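Cleaning firm moves kitchen staff onto gripper work in Trundbridge

Home services company Yammine has put part of its Trundbridge workforce on a new kind of shift, in which cleaners and kitchen helpers do household tasks with hand-held grippers so that the recordings can be used to train robots.

The work began in May and now takes in 79 employees, the company said. They go to ordinary homes, as they did before, but for these shifts they pick up, move and put down kitchen items with a two-fingered tool in place of their bare hands. A camera on the tool records each task.

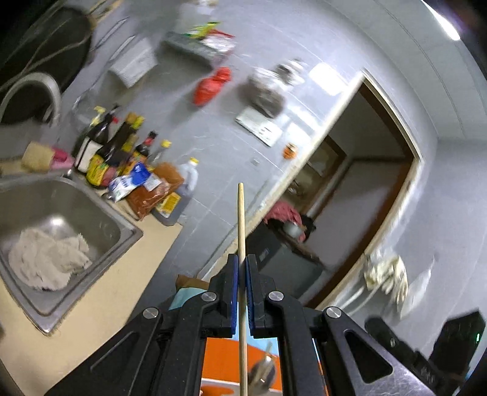 A gripper holds a thin wooden stick near the sink in a home kitchen.

Yammine said 573 homes have signed up to be visited. Householders get a discount on regular cleaning and can ask for any recording to be deleted. Kitchens are left as they are, with bottles, bags and pans in their usual places, and workers are told not to tidy before they start.

The recordings go to Fisel, a software company that is building control systems for household robots. Fisel has received 2,852 hours so far. It said short, repeated jobs were the most useful to it, such as lifting a single utensil or straightening a cloth.

For the staff, the biggest change is the pace. A cleaning visit used to be judged by the state of the rooms at the end. A recording shift is judged by the number of usable takes, and the target was first set at 100 per shift. Workers complained that this was too high - the grippers tire the wrist and thumb, and a dropped item means starting the take again. Yammine has since dropped the fixed target and added a ten-minute break every hour.

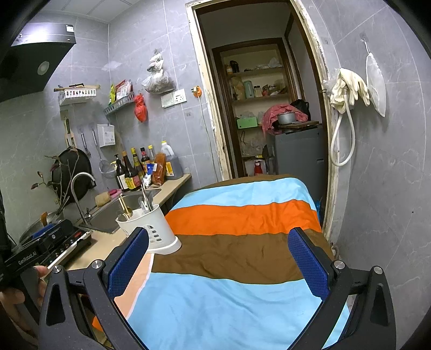

Photo: Yammine

Pay is also different. Recording shifts are paid by the hour at a slightly higher rate than cleaning, but they are shorter, and some employees said their weekly pay had gone down as a result. The company said it would offer longer shifts to those who want them.

A staff group at the Trundbridge branch has asked for a written promise that no cleaning jobs will be cut if robots trained on the recordings come into use. Yammine said it had no plans to replace cleaners, and that any machines would be used first for lifting and fetching. It has not put this in writing.

The group has also asked for gripper training to count toward a higher job grade. Talks on both points are continuing.

Yammine plans to start the same shifts at its Grekosness branch later this year. Staff there will be able to choose between recording work and their present rounds, the company said.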